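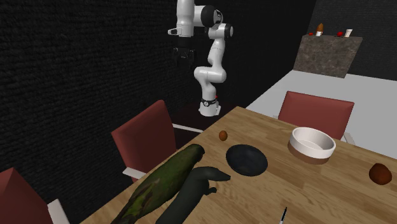 Investment Analyst, Agriculture and Metals (Braltov office)

Duven Capital manages private investment in farming, food storage and metal processing. We wish to appoint an analyst to work on the assessment of new projects and the monitoring of existing ones. The post is full-time and permanent, subject to a probation period.

Background

The fund holds majority or minority stakes in 67 companies. Most are grain producers, elevator operators and small foundries. The current programme covers the purchase of two further sites: a cold store at Zunden and a steel rolling works at Stoyanova. Both are at the due diligence stage and the analyst will join that work on arrival.

Duties

Building and maintaining cash flow models for proposed purchases.
Checking land lease registers against the accounts supplied by sellers.
Preparing monthly reports on crop prices, scrap prices and freight costs.
Visiting sites with the technical adviser and recording the condition of plant.
Drafting papers for the investment board. Papers are limited to four pages, excluding tables.

The analyst reports to Alistair MacAulay, Head of Direct Investment. There are no line management duties at first.

Requirements

A degree in economics, finance, engineering or agronomy.
At least two years' work in audit, bank lending, corporate finance or a trading company.
Good command of spreadsheets, including models built by other people.
Written English to a standard that needs little editing. A second language used in the region is helpful – please state your level.
A full driving licence.

Knowledge of currency controls and export licensing would be an advantage. Applicants from outside finance will be considered if they have run budgets in a farm business or a metalworks.

Terms

Working time is 40 hours a week. Site visits take up nearly a quarter of the year and are usually short. Travel and lodging are paid by the company at cost. Salary depends on experience and is reviewed annually. Relocation support can be agreed for candidates who live abroad.

How to apply

Send a CV and a covering letter of one page to the recruitment desk at the Braltov office, quoting "Analyst, Agriculture and Metals". The letter should describe one investment or loan you have assessed, with the main risk and how you measured it. Leave out confidential names and figures.

Closing date: 15/07/2018. Shortlisted candidates will be given a modelling test, followed by an interview in Braltov or by video link. The start date is in September – an earlier start is possible by agreement.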